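Edum opens orders for paired hand-held gripper kit

Edum, a small maker of data collection tools for robotics, has begun taking orders for a two-handed version of its hand-held gripper kit, the company said in December. The set, sold under the name Kalta, goes to research labs and to firms that hire people to record household work in their own homes.

The kit has two grippers, a charger, a carrying bag and a license for Olov, the software that lines up the recordings from both hands. Buyers who already own the single gripper can send it in and have it matched with a second one. Edum did not give a price for that service, saying it would depend on the age of the unit.

Each gripper is worked by hand. The person recording squeezes a trigger to close the fingers, and the software stores the opening of the fingers along with the camera view and the path the hand took. A robot arm fitted with the same fingers can later be trained on those recordings. No robot is needed in the house.

“People have been doing one-handed tasks with our tool for a while and the requests were nearly all the same,” said Irena Sadowski, who runs product support at Edum. “They wanted laundry. You can pick up a sock with one hand. You can't fold a shirt with one hand, or you can, but it isn't how anyone does it.”

The company tested the pair over a period of 44 days with home recorders who were paid by the task. They sorted clothes, folded towels, made beds and set tables. Edum said 94 percent of the recordings passed its own checks for tracking and timing. It has not published the checks, and the figure has not been confirmed by an outside lab.
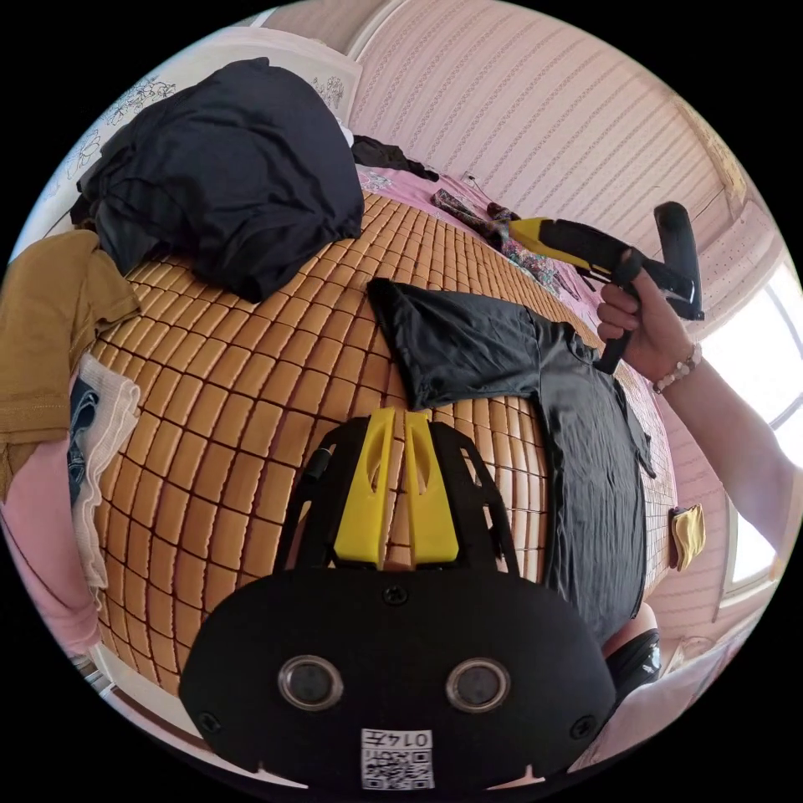 Clothing remains the hardest material for the kit, according to Sadowski, and most of the changes since the single gripper were made with fabric in mind. The fingers are longer and the closing force is lower, so that thin cloth can be lifted without dragging the layer under it. Dark items were a particular problem in early tests. A black T-shirt laid out flat on a tan bamboo mat stands out well enough, but a heap of black clothes on the same bed gives the software few edges to work with, and recorders are now asked to pull such a pile apart before they start folding. The yellow of the fingers was kept from the older model so they can be told apart from most of what people wear.

The wide camera view was kept as well. It bends straight lines badly, and some buyers had asked for a narrower lens that would give a more natural picture. Edum decided against it. Sadowski said the narrow lens lost sight of the other hand too often, and a recording in which one hand disappears for several seconds has to be thrown out or repaired by a person.

Setup takes longer than with the single tool. Both grippers have to be started together and moved through a short set of motions before the first task, and the step must be repeated if either one is switched off. In the test period this was the most common reason for a rejected recording. A beep has been added for when the two units fall out of step – earlier versions showed only a message in the app, which recorders missed while their hands were busy.

Battery life is given as 40 minutes of recording for each gripper. Spare batteries are sold separately.

Texier, a contract firm that recruits home recorders and sells the finished recordings to robot developers, has ordered the first batch and will use it for bedroom and laundry tasks. The firm said it would keep its single grippers in use for kitchen work, where one hand is often enough and the second tool gets in the way at the sink. Neither kit is sealed against water.

Texier also said it had asked for a lighter handle. Several of its recorders reported sore wrists after long sessions, and the firm now limits them to short blocks with breaks in between. Edum said a lighter handle is planned but gave no date. For now, the kit comes with a strap that moves part of the weight to the forearm. It can be left off.

Recordings stay on the device until the user uploads them. Olov can blur faces and paper documents before upload, but the function is switched off when the kit arrives and has to be turned on in the settings. Family photos on a wall are treated as faces. Screens are not blurred in the present version, and Edum advises recorders to turn off televisions and put phones away.

Orders are open to labs and companies only. The wait is 6 weeks for new kits and longer for the matching service, which is done by hand at the company's workshop. Private buyers can join a waiting list for a later round, though Edum said it had not decided if there would be one.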